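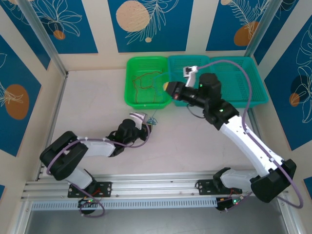 Three plastic baskets lined up against the back wall, with a small tangle of blue and green wire still to be put away.

Sorting Small Odds and Ends Into Baskets

By Soon-im Na
Filed under: Workshop, Storage, Small spaces
Last updated in May

Most benches and kitchen counters collect the same rubbish. Bits of wire, caps from things, a rubber foot, two batteries that may or may not work, the end of a roll of tape. A set of open baskets at the back of the surface deals with nearly all of it, and it takes an afternoon to set up.

Choosing the baskets

Plastic is best for a workshop. It wipes clean and does not mind oil. Wicker looks nice but small screws go through the bottom of it and you find them months later on the shelf below.

Buy all the baskets in one go and in the same size. If you add one later it will be a centimetre taller than the others, even from the same shop. I have had a Ketilsson set for years and could not match it when I wanted a fourth.

Colour matters less than people think. If you like having a colour for each job, keep it simple and write it down somewhere, or the rest of the household will ignore it. If you would sooner have them all the same, put a label on the front. A strip of masking tape and a marker will do.

Three is a good number for most people. With five or six you start standing there wondering which one a thing belongs in, and then you put it down on the worktop.

Where to put them

Push them right up to the wall, in a line, touching each other. Gaps between baskets fill with dust and pens. Leave the front of the surface clear for working on.

Measure the depth of your worktop first. You want at least 40 cm of clear space in front of the baskets once they are in place. On my old bench I had less than that and was forever knocking the middle one with my elbow.

Do not stack them while they are in use. A stacked basket is a closed basket and nothing goes in it.

What goes in each

My own split is as follows.

Wire and cable: short lengths, offcuts, leads with no plug on them.
Soft and light things: sponges, cloths, foam pieces, rubber bands, balls of string.
Everything else: to be gone through once a month.

The third one is the important one. Without it the other two end up full of things that should not be there. When it is full, tip it out on a tray and deal with it. I set a kitchen timer for 18 minutes and whatever is left on the tray at the end goes in the bin or to someone who wants it.

Dealing with tangled wire

Pick the tangle up from the middle and let the ends hang. Give it a gentle shake. Loose pieces often drop out by themselves. Then find one end and work it back through, keeping the loops large. Pulling hard only tightens it.

Thin wire that has been kinked several times is not worth saving. Cut out the bad part and keep the straight bits. Anything shorter than your hand can go to recycling – check whether your local tip takes cable separately, as many do.

Once it is straight, wind it around four fingers, slip it off and twist the last few turns around the bundle. Sort it by colour if you have a lot. For longer leads use a strip of hook-and-loop tape. Dresteo sells it on a roll and you cut what you need, or cut up an old strap.

Fixed cables can be clipped down as well. Small plastic clips every hand's width or so will keep a cable close to whatever it runs along. Leave a bit of slack at any part that bends.

Brightening up a plain wall

The back wall of a work area is usually the last thing anyone thinks about. A couple of printed panels make a large difference and they also save the paint from splashes and scuffs. 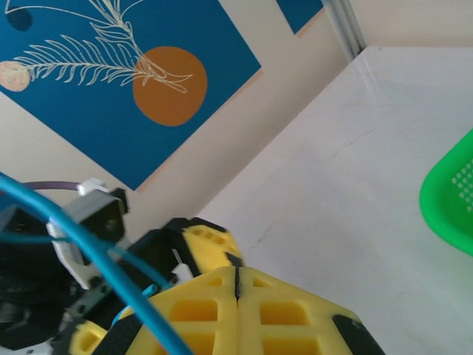
Leaf print on deep blue, with a white marbled surface in front of the light wall.

A strong blue with pale line drawing on it works well behind white or grey. It hides small marks, and you can still see the things standing in front of it. A touch of orange or peach in the pattern warms it up. I would keep the rest of the wall cream or off-white. Blue on all sides makes a small area feel dark by late afternoon.

To hang light panels without drilling:

Wipe the wall with a cloth and a little washing-up liquid, then let it dry overnight.
Put removable strips on all four corners of the panel, and one in the middle if it is large.
Use a spirit level. Judging by eye does not work with leafy patterns, as the stems all lean one way or another.
Press for a full minute and leave it an hour before touching it again.

If a panel goes up crooked, take it down and use fresh strips.

Looking after a marbled top

White tops with a grey marbled pattern are easy to live with until they get fine cracks. Hairline cracks in the surface hold dirt, and scrubbing powder makes them show more. Use warm water, a soft cloth and a drop of mild soap. Wipe along the crack and dry it straight away.

Do not put hot pans on it. Put a mat under anything heavy that gets moved about. For tea stains, a paste of bicarbonate of soda and water left on for ten minutes usually shifts them. Try it in a corner first.

If a crack catches your fingernail, it needs filling. Camitum make a white filler in a small tube which is fine for this. Put on less than you think you need and scrape it level with an old bank card.

Once a month

Empty the baskets, wash them in the sink and stand them upside down to dry. Wipe the wall behind and the strip of worktop underneath. Put everything back in the same order.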